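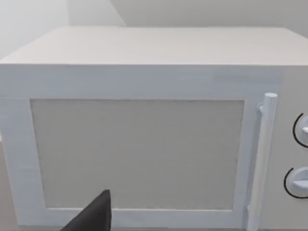 Noticias del grupo de aprendizaje — 20/2/20

Tiempo de lectura: 2 minutos

Hemos cerrado la primera colección de demostraciones en cocina simulada. Son 419 episodios de una sola tarea, abrir la puerta del microondas, y todos fueron grabados por teleoperación dentro de Natska, nuestro entorno de simulación. En noviembre habíamos escrito en este boletín que la meta eran 2000 episodios repartidos en varias tareas. La meta se mantiene, pero hemos preferido terminar bien una tarea antes de empezar la siguiente.

El trabajo de grabación lo coordinó Halima Eze. Cada operador recibe una posición inicial distinta del brazo y también un pequeño cambio en la posición del microondas. Después debe llevar la pinza hasta el tirador, que es vertical y largo, y tirar de él hasta que la puerta supere un ángulo de 70 grados. Los dos mandos giratorios de la derecha no se usan todavía. Quedan para una tarea posterior, y por eso pedimos a los operadores que no los toquen: un episodio en el que la pinza gira un mando por accidente se guarda en una carpeta separada.

La dificultad principal ha sido el color. El aparato es blanco, el tirador es blanco y la pared del fondo es casi del mismo tono. Para una persona que mira la pantalla esto es solo un poco incómodo, pero la política entrenada con los primeros episodios confundía con frecuencia el borde de la puerta con el tirador. Lawal Afolabi propuso no cambiar los colores por ahora y grabar más aproximaciones lentas, con la pinza oscura muy cerca de la puerta — así el modelo ve muchas veces la distancia corta, que es donde fallaba. Hemos añadido más de 40 episodios de este tipo y están marcados como «aproximación» en los metadatos.

También guardamos los intentos fallidos. Elsie Lightfoot los revisa y anota el momento en que la pinza pierde el contacto. No entran en el entrenamiento por imitación, pero sirven para el clasificador de éxito que ella prepara.

Los ficheros están en el servidor Lasov, en la carpeta de cocina, con las imágenes de la cámara, las posiciones de las articulaciones y las órdenes del operador. Quien quiera usarlos debe leer antes la nota de formato, porque la frecuencia de las órdenes cambió a mitad de la colección.

La tarea siguiente será cerrar la misma puerta. Buscamos todavía operadores para esas sesiones; no es necesaria experiencia previa. Las personas interesadas pueden escribir a Halima.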